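Comparison of Two Fingertip Designs for a Parallel Gripper Using a Wrist-Mounted Camera

October
By Dionysis Tzavaras

1. Purpose of the project

This report presents the work completed for the applied automation project in the final year of the diploma program. The purpose was to compare two sets of fingertips for the same parallel gripper and to decide which set should remain on the arm for the tabletop handling exercises used in the first-year laboratory. A second purpose was to judge whether the small camera at the wrist gives an operator enough of a view to line up the fingers without looking at the arm directly.

The project was carried out on the Jarnaler arm with the controller supplied for it. The gripper body was not changed at any stage. The two fingertip sets are referred to by the names under which they are kept in the laboratory stores. The Gevach set is broad and flat on the inner face. The Dromivari set narrows toward the tip and is intended for small items that lie flat on a surface.

2. Background

The first-year exercises ask students to pick up small household items from a table and set them down at a marked place. In past terms, most of the time lost in these exercises was lost in the last few centimetres before the grasp. Students brought the gripper down too far to one side, closed on air, raised the arm and started again. The laboratory supervisor asked that the project look at this part of the motion in particular.

Two explanations had been offered. The first was that the Gevach fingertips were too wide for the smaller items and pushed them away before closing. The second was that students could not see the item well enough in the wrist view, as the fingers themselves covered it. Both explanations concern the fingertips, so it was considered reasonable to test them together.

3. Equipment and arrangement

The arm was operated by hand through the Triantafyllou controller, a two-stick unit with a trigger for opening and closing the gripper. No automatic motion was used. The operator worked from a monitor showing the wrist camera and was seated with the arm out of direct view during the timed trials.

Four items were used: a wooden clothes peg, a bottle cap, a folded cotton cloth and a short length of plastic tube. The items were chosen so that two would stand up from the table and two would lie nearly flat. Each item was tried 27 times in total, divided between the two fingertip sets, which gave 108 trials in all. Because an odd number does not divide evenly, the Dromivari set received the extra trial for each item.

A plain grey bench would have been the easier choice of surface. It was decided instead to work on a patterned tabletop, on the grounds that homes and classrooms seldom offer a plain one. The print carries ferns, twigs, orange-tan roses and small berries, and it provides a fair test of whether an operator can tell a real item from the drawing beneath it.

4. Method

Before each trial the arm was brought to the same starting position and the gripper was opened fully. An assistant placed the item by hand within the reach of the arm. The operator was then permitted to begin and had 40 seconds to grasp the item and raise it clear of the table. A trial was recorded as successful if the item was still held after a short pause at the raised position. A trial was recorded as unsuccessful if the time ran out, if the item was dropped, or if the fingertips pressed on the table hard enough for the controller to stop the arm.

The wrist camera was mounted so that both fingertips would appear in the lower part of the view with the gripper open. This took several attempts. When the camera was tilted too far back, the fingertips could hardly be seen and the operator had no reference for height. When it was tilted too far forward, the fingers took up most of the view.
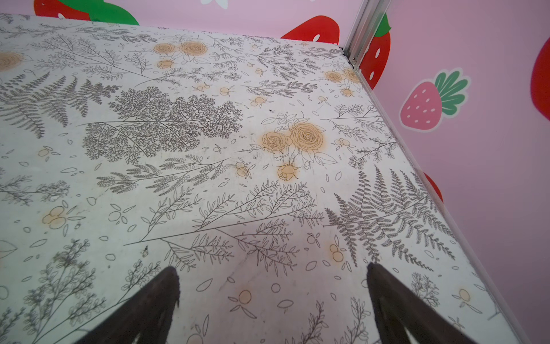
Once a suitable tilt had been found, the camera bracket was tightened and marked with a paint pen so that the setting could be restored after each change of fingertips. The same tilt was kept for both sets. It is possible that each set would have done better with its own setting, and this should be kept in mind when reading the results.

The order of the items was mixed within each session. The fingertip sets were not mixed, as changing them requires the removal of two screws on each finger and a fresh check of the closing position. All Gevach trials were completed first. The operator therefore had more practice by the time the Dromivari set was used, and some of the improvement may be a result of that practice.

5. Results

The Dromivari set was the more successful of the two with the bottle cap and the plastic tube. With the Gevach set, the cap was often pushed sideways by one finger before the other had reached it. The narrow tips could be lowered on either side of the cap with room to spare, and the operator reported that the gap between them was easy to judge.

With the clothes peg there was little difference. Both sets held it firmly when it was gripped across the middle. Most unsuccessful trials with the peg were caused by the operator approaching along its length, a fault that neither design corrects.

The folded cloth gave the opposite result. The Gevach set gathered a good fold between its flat faces and held it. The Dromivari tips took hold of only a small pinch of fabric, and on several trials the cloth slid out while the arm was being raised. A stronger closing force helped to some extent, but it also caused the tips to bend slightly outward, and the setting was returned to its earlier value.

Stops caused by pressing on the table occurred with both sets. They were more common in the early sessions and became less frequent as the operator learned to slow down near the surface.

6. Observations on the camera view

The patterned surface caused more difficulty than had been expected. The brown bottle cap was at times confused with the darker parts of the print, especially where the leaves are drawn close together. The operator dealt with this by moving the arm a little from side to side before the approach. An object standing above the table shifts against the pattern as the arm moves, and the print does not.

Height was the hardest thing to judge. The camera gives a flat view, and the dark fingers offer few marks by which to measure distance. A light-coloured band painted near each tip was suggested by the supervisor and was tried informally after the trials had ended. The operator found it useful, but no results were recorded and no claim is made for it in this report.

7. Discussion

The results support the first explanation given in Section 2 more strongly than the second. Broad fingertips did push small items away, and this could be seen plainly from the wrist camera as it occurred. The covering of the item by the fingers was a lesser problem once the camera had been tilted properly.

The project had one operator only. A student new to the controller might rank the two sets differently, and the learning effect noted in Section 4 cannot be separated from the effect of the fingertips.

8. Recommendations

It is recommended that the Dromivari set be fitted as the standard set for the first-year exercises and that the Gevach set be kept beside the arm for work with cloth. The camera bracket should be left at the marked tilt. The trials should be repeated with several operators, with the order of the fingertip sets reversed for half of them, and the painted bands should be included as a separate condition.

The spare screws for both sets are stored in the lid of the Gevach case.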